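Wumance Drawer Pack for simulated arms

I've been putting off writing this page because I keep playing with the thing instead! The Drawer Pack is a set of ready-made practice rooms for anyone teaching a robot arm to open and close drawers. You load a room, drop in your arm, and start running tries. I put it together with Apinya Suksawat, who made the furniture and is much pickier about wood grain than I am.

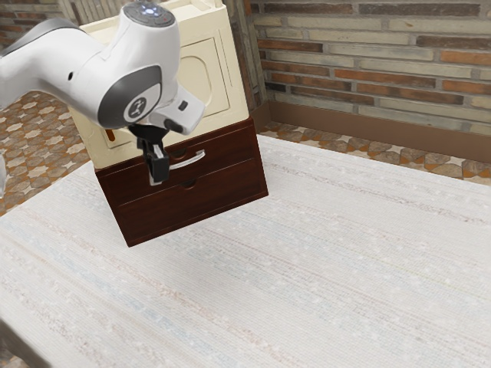

Handles were where we spent most of our time. A bar handle gives the fingers something to hook, but a cutout in the top edge of a drawer is a whole different job, and plenty of policies that look great on one fall apart on the other. So the pack mixes them - sometimes in the same piece of furniture. Brick walls and patterned tile are in there too (busy backgrounds are good for you, or at least for your vision model).

You get 40 rooms and 1,330 starting poses, and the October update takes the poses up to 1,656. If you own the older Daltcombe pack, your config files will load as they are. I checked every one of mine.

My one gripe is load time. The heavier rooms take 8 seconds on my desktop, and I'd love to get that down.
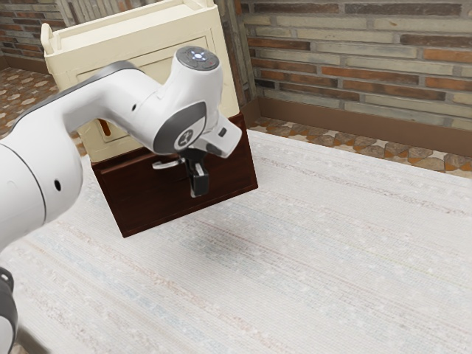

What you need to run it

Any desktop with a decent graphics card, plus the free Bomton viewer. Laptops work, but turn the shadows down first.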